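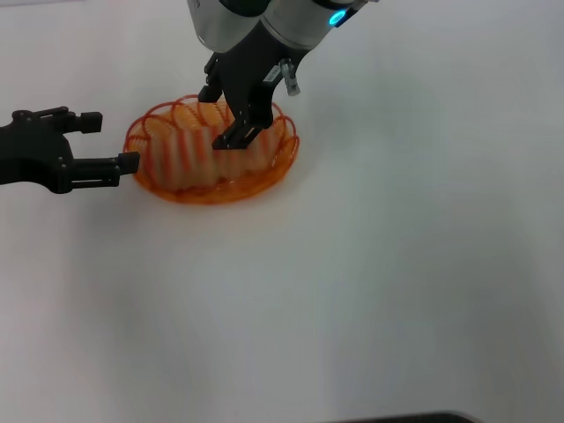 How to clean and look after a white table top

A white table shows everything. Tea rings, pen marks, the grey patch where your elbows go. Most of it will come off with things you already have, as long as you start with the gentlest method and only move on when that has failed. Most of the ruined tops I get asked about were ruined by the cleaning and not by the stain.

Find out what the top is made of

Turn the table over or look underneath at the edge. Painted wood will usually show brush or roller marks, or bare wood on the underside. Melamine and laminate have a thin hard skin over chipboard, often with a join along the edge. Lacquered tops are very smooth and the colour wraps round the corner without a join. If you still can't tell, treat it as painted wood.

What you need

Two soft cotton cloths, old T-shirts will do
A bowl of warm water
Washing-up liquid
Bicarbonate of soda
White vinegar (laminate and melamine only)
An old soft toothbrush

Everyday cleaning

1. Clear the table and brush off the crumbs with a dry cloth. Grit left on the surface will scratch it when you start wiping.

2. Put a small squirt of washing-up liquid into the bowl of warm water. More soap does not clean better, it only leaves a film.

3. Wring the cloth out well and wipe in straight lines from one end to the other. Going round in circles leaves smears which show up when the light comes in low.

4. Wipe again with plain water.

5. Dry straight away with the second cloth. Don't leave it to dry by itself, particularly along the edges, where water gets in and makes chipboard swell.

Tea and coffee rings

Mix two teaspoons of bicarbonate of soda with enough water to make a thick paste. Spread it over the ring with a finger and leave it for 5 minutes. Wipe off with a damp cloth and no pressure. If there is still a faint ring, do it again, but don't scrub. On a matt top, scrubbing leaves a shiny patch and there is no way of getting the matt look back.

Grease

Neat washing-up liquid on a damp cloth, left for a minute, then rinsed off. For laminate you can follow with one part vinegar to four parts water. Keep vinegar away from painted wood.

Pen and felt tip

Try soap and water first. If that fails, put a little surgical spirit on a cotton bud and roll it over the mark, changing the bud as soon as it picks up colour. Test it underneath the table before you begin. On some paints the spirit will take the white off along with the ink.

Curry and tomato

Turmeric is the worst of the lot. Wash it as soon as it is spilt. What remains is a yellow stain which soap won't touch, and strong daylight does the rest. I moved a stained laminate table next to a south-facing window in June and the mark had gone after 6 days. It doesn't work as well in winter.

Dirt in the edges and joins

Dip the toothbrush in the soapy water, shake it, and work along the join. Wipe up as you go. If the edging has started to lift, dry it fully and glue it back down before you wash the table again.

Yellowing

Old oil-based paint goes yellow by itself, mostly in dark rooms, and no cleaning will change that. You will have to rub it down and repaint with a water-based paint. Plastic-faced tops which have gone yellow can't be put right and are best covered or replaced.

Things to avoid

Cream cleaners, scouring pads and steel wool. Bleach on painted wood. Spray polish, which builds up and holds the dirt. "Magic" sponges are a very fine abrasive and should be kept for small marks on glossy tops.

I give my own table the full wash every 7 days and wipe it after meals in between.

Comments (3)

Tomitine
The bicarb worked on a ring that has been there since Christmas. Took three goes. Thank you.

Ferdinand Gasser
Can I use the vinegar mix on a lacquered top? Mine is quite glossy and has gone dull where the plates go.

Urdale
@Ferdinand I wouldn't. I did, and mine went cloudy. Plain soapy water and a good buff with a dry cloth brought most of the shine back.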